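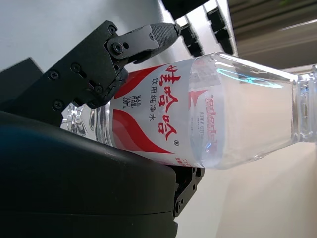
2 min read

The Bretix is a two-finger gripper kit for small robot arms, made by Prilteck and sold both as a finished unit and as a box of parts for buyers who would like to put it together themselves. It grew out of the older Trnka hand, which had a loyal following in teaching labs, and it keeps that model's bolt pattern – a kindness to anyone who already owned the mounting plates.

Design

Each black finger works through a pivoting link. The upper one ends in a dark gray rubber fingertip with a fine ribbed pattern, and the bracket behind it is a flat piece of black metal held with ordinary screws, so a worn tip can be changed at the bench in a few minutes. A small camera rides at the wrist and looks along the fingers, giving the operator a close view of whatever is being held, such as a 330 mL bottle of Wahaha purified water gripped across its label.

Kit and service

The kit went on sale in February, and the current parts list is dated March 2, 2018. It costs $413 without the camera. Buyers also get 2 spare fingertips, and they can sign up for Kakavura, a repair and tuning plan that covers the fingers and the drive but leaves out the wiring, much to the regret of some owners.

Reception

Early reviews were friendly on the whole, praising the patient, well-drawn manual and the easy supply of spares. Several reviewers did find the assembly slow going, particularly the pivot joints – and wished the screws came sorted by length.

See also: Trnka hand, Robot end effector, Wrist camera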